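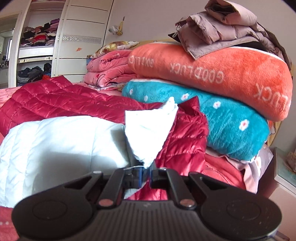

Figure 4.1 Quilted jackets and soft bedding on a bed. Stitched seams divide the padding into puffy sections.

Home Contents Chapter 4 Glossary Next
4 min read

Chapter 4
Padded Clothes and How to Fold Them

Pick up a quilted jacket and squeeze it. Most of what you are holding is air! That simple fact makes padded clothing a joy to wear in January and a real puzzle to put away in April, and it is the subject we will enjoy for the next 30 pages.

In Chapter 3 we folded flat things: shirts, pillowcases, dish towels. A flat cloth stays where you crease it. A padded one pushes back. The stitched seams are your best friends here - they are thin, they bend easily, and a fold placed along a seam will hold far better than one forced across a full channel.

Look again at the red jacket in Figure 4.1 and find the puckered stitching between its channels. Where would you make your first fold?

The Hollis edition of this book, printed in 1993, gave padded clothes a single paragraph. We have added the Nuvutik method, which starts with the sleeves, and the slower Mindholm roll, which is wonderful for small closets.

Before you read on, spread one padded jacket on a bed, zip it up, and smooth it from the hem toward the collar. Keep it nearby for Activity 4A.

400 shares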